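Lokden Snack Sorting - data card

Version 2
Released July 2021
Maintainer: Heledd Griffiths
Layout and props: Busisiwe Van Wyk
Label review: Berwyn Gough

Summary

Lokden Snack Sorting covers one household activity: small wrapped snacks and candies, a plaid cloth, and a plastic tray. The release holds 600 clips. Each clip comes with a short text note naming the items in play and the place where each one ends up. The notes were written by hand and checked against a fixed word list.

The activity was picked for its wrappers. They are small, shiny, and printed on most sides, and the same candy can look like a different product once it is turned over. Earlier releases used boxes and jars, which gave the note writers very little trouble.

Setting

All clips share the same surface and backdrop. The cloth is a plaid in pale blue, green, cream and lavender with dark blue lines. The curtain behind it is blue with small white stars. A plush toy lies toward the far end and stays out of the sorting. It has the label "toy" in the notes and no other attributes.

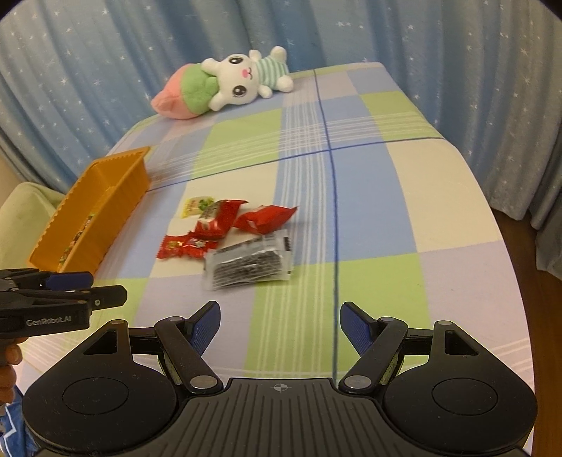
Are the snacks opened at any point? They stay sealed, and any packet that splits is taken out of the set and replaced.

Items

item_type has the following values.

candy - a single piece in a twisted or crimped wrapper
packet - a flat sealed bag
snack - any wrapped piece that fits neither of the above
tray - the container; one per clip
toy - background item, never moved on purpose

Color is recorded as the main color of the wrapper, then up to two secondary colors. A wrapper that is mostly clear gets "clear" as its main color, even when the printing on it is bright. The tray is listed as orange throughout. Some note writers used yellow in version 1, and those entries were changed.

Text on wrappers

Printed text is copied in its original script when it can be read without guessing. Partly covered characters go in square brackets. No translation is given in the notes. Brand names are copied only if they are legible in the clip itself - the shopping list was not used as a source.

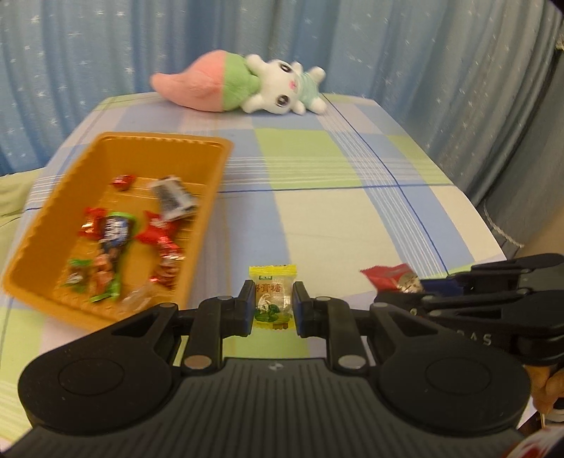 Yellow-edged candy printed "梨膏糖", with the tray at left.

Placement terms

in_tray - resting on the tray floor or on other items in the tray
on_cloth - resting on the cloth, no contact with the tray
held - off the surface
leaning - touching both the cloth and the outside of the tray

"Leaning" is rare and was added late. Blair Guthrie went back through the first batch to apply it, but the second batch was only spot checked. Treat on_cloth values near the tray wall with some care.

Left and right are given from the near end of the cloth, with the toy at the far end. The tray often sits at an angle, so its corners are named near and far. The long sides are not named.

Folder layout

clips/ - one folder per clip
notes/ - one text file per clip, same base name
words/items.txt - allowed item and color terms
words/placement.txt - allowed placement terms
CHANGES.txt

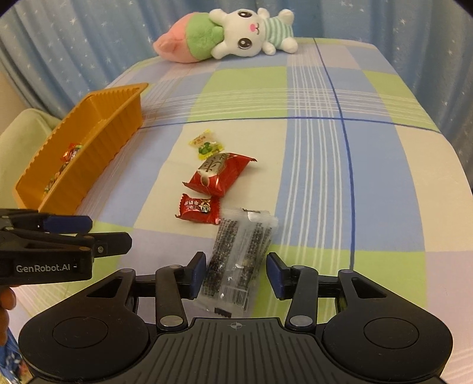
Known problems

Wide views bend the cloth lines toward the sides. Do not use the plaid as a ruler.

Glossy red wrappers are easy to mix up when crumpled. Where two reviewers disagreed, the note says "red wrapped" and leaves item_type blank.

Items at the bottom of a full tray may be listed from an earlier moment in the same clip. These lines end in "carried".

Changes from version 1

Tray color made consistent. "Leaning" added. Duplicate notes removed. Spelling of the color terms now follows words/items.txt.

Corrections

Send the clip name, the line as it stands, and the proposed line to Heledd Gronow. Corrections accepted after this release will be listed in CHANGES.txt.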